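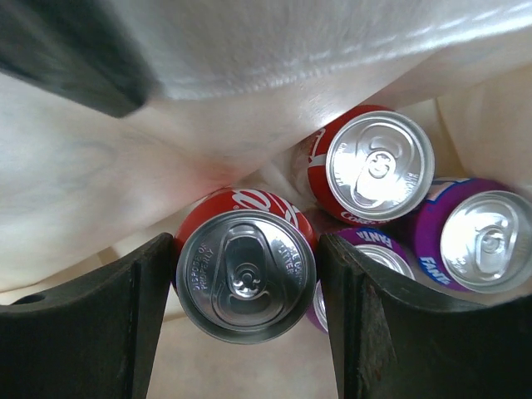

Coke and Fanta, two of each, in the bag.

Good evening, friends! I have been threatening to write this thread for weeks, and tonight the dishes are done and the tea is hot, so here we go. It's about walking to the store. I know. Bear with me, I have a lot of feelings about it. 1/

Some of you know we moved to Oltstead in the spring, and that the house is up the hill, and that the grocery store is very much down it. For the first few months I drove every single time. Milk? Drove. One onion? Drove, and came home with nine other things and no onion. 2/

Then the car went in for its transmission and the shop had it for 5 weeks, waiting on a part that came to the wrong town and had to go back and come again. I sulked for a day. Then we ran out of coffee, and sulking doesn't make coffee, so I put my shoes on. 3/

The way down is lovely and I was a fool to have missed it. You go past the old brick school, then the long fence with the blackberries, then there's a bend where you can see clear across to Verkora on a bright morning, water tower and all. I'd driven that bend maybe every other day and never once looked left. 4/

The way back up is a different conversation. That first time I bought as if I still had a trunk to put it in. Potatoes, a jug of laundry soap, a melon (a MELON), and a big jar of pickles. I had to stop at the blackberry fence, and at the school, and then on the curb in front of a house with a very disappointed-looking beagle in the window. 5/

So, lesson one, and I pass it along with love: weigh the basket in your hand before you get to the register. If it feels heavy in the store, where the floor is flat and the music is playing, it will feel like a piano by the school. 6/

Lesson two is about drinks. Drinks are the heaviest thing most of us buy and we hardly think of them as groceries. I used to bring home the big cases. Now I buy a few loose cans at a time, a mix so everyone gets their favorite, and when they're gone they're gone. We drink less soda this way too, though I didn't set out to. 7/

Cans go in the bottom of the bag, standing up if you can manage it, and then nothing with a corner on top of them. Bread rides last. Eggs I carry in my hand like a little suitcase, and I don't care how it looks. 8/

About bags, seeing as I know somebody will ask. I own a very nice canvas one and a very nice net one, and on any given morning both of them are hanging on the hook at home while I'm standing at the register without them. I've started keeping one folded in my coat pocket. It works when I wear that coat. 9/

When I do end up with plastic ones they get a second life, and a third. Small wastebaskets, wet swimsuits, muddy boots in the back seat, the compost run. There's a drawer. You have the same drawer, I bet, and it doesn't close all the way either. 10/

If the handles cut into your fingers (they will), wrap a dish towel around them. Or a glove, or a sock in an emergency. I keep an old washcloth in my pocket just for this, and I've been asked more than once if I'm all right, walking along with a bag in one hand and a washcloth wrapped around it. 11/

Also, two light bags beat one heavy one every time. Your shoulders stay level and you don't go up the hill leaning like a sailboat. It took my lower back a good long while to convince me of this. 12/

Now, the part I really wanted to write about, which is the people. In a car you meet nobody at all. On foot I now know the woman with the dahlias, the man who sweeps his sidewalk in his slippers, and both of the crossing guards, who disagree about everything and are devoted to each other. 13/

The dahlia lady gave me a paper sack of tubers this month, after the frost, all wrapped up in newspaper. I'd only said that I liked the dark red ones! She wrote instructions on the sack in pencil and I have them on the fridge. Down in the basement they went, and in spring we shall see. 14/

And the beagle and I have made peace. He gets up on the back of the couch when he sees me coming, and I say good morning through the glass, and he gives me one bark, very formal. On the days he isn't there I worry the rest of the way up. 15/

I should say plainly that this isn't a thread telling anybody to sell their car. I have good knees, a short list, and a job that lets me wander out at ten in the morning. My sister lives 50 miles from anything and would laugh me off the phone. We got the car back and I was very glad to see it. 16/

But I kept walking, is the thing. The car does the big run now, twice a month, for flour and cat litter and the laundry soap. The little trips are mine. I've come to like buying just what we're going to eat tonight and tomorrow. The fridge is emptier and I can see what's in it, and I haven't thrown out a bag of slimy lettuce since summer. 17/

Weather! I was asked about weather. Rain is fine with a brimmed hat, better than a hood – a hood turns with your head about half a second late and you can't see the traffic. Wind is worse than rain. Ice I simply don't do. If there's ice we have soup from the freezer and everybody is polite about it. 18/

Which reminds me, freeze soup flat. Ladle it into a zip bag, lay it on a cookie sheet until it's solid, then stand them up like books. It has nothing to do with walking but it's the best thing I know and I'm not going to leave it out. 19/

For hills, shorter steps. My grandmother used to say to walk up a hill as if you had all day, and I thought she was talking about manners. It's about breathing. If I can still hum, I'm going the right speed. I hum mostly hymns and one jingle for a mattress store that I can't get rid of. 20/

Shoes: whatever you have that's broken in. I bought a pair made for serious walking and they gave me two blisters on the first trip down, so back I went to my old brown lace-ups with the paint on them. I had the heels redone and they're good for another few winters, I hope. 21/

The bend has been gorgeous all this month, by the way. The leaves are down, so you can see even farther, and in the mornings there's a strip of fog along the river that lifts off all in one piece. I stood there so long yesterday that one of the crossing guards called over to ask if I'd lost something. 22/

That's more than I meant to write, and the tea has gone cold, and there's a cat on my arm. If you have a walk you do for errands, tell me about it, please! I want to hear what you pass and what you carry and whether there's a dog. I'll read every one of them in the morning before I go down for bread. 23/23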